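Monday, late

I've spent the whole day at Grolholm with old computers and I am tired in the nicest way. We're down to the last seven towers of the 30, and I do like getting a side panel off and finding out what sort of muddle of cables lives underneath. The blue drive caddies cheer me up every time.
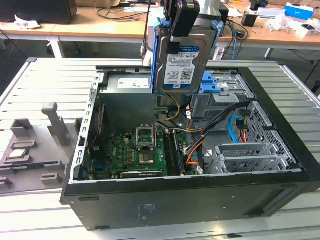
After supper

Leftover soup, then back to my notes. The drives are the part I think about most, a whole terabyte of room on one of these WD ones, and who knows what people keep on them (recipes, I hope, and too many pictures of the dog).

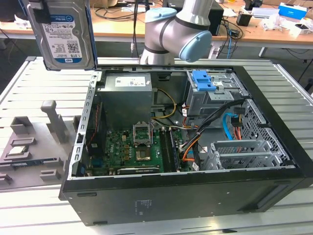
I must remember to write to Hirvonen about more memory, two sticks if they can spare them, and to ask about processors too, with that socket sitting open and empty. It looks so bare!

My back is grumbling from all the leaning, but I wouldn't trade the work. 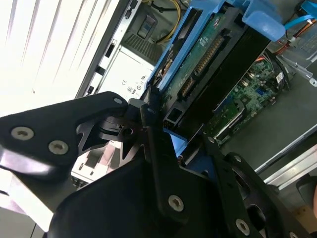
Tomorrow I'd like to start early, before the phone gets going, and I'm bringing the good thermos and the rest of the ginger cookies.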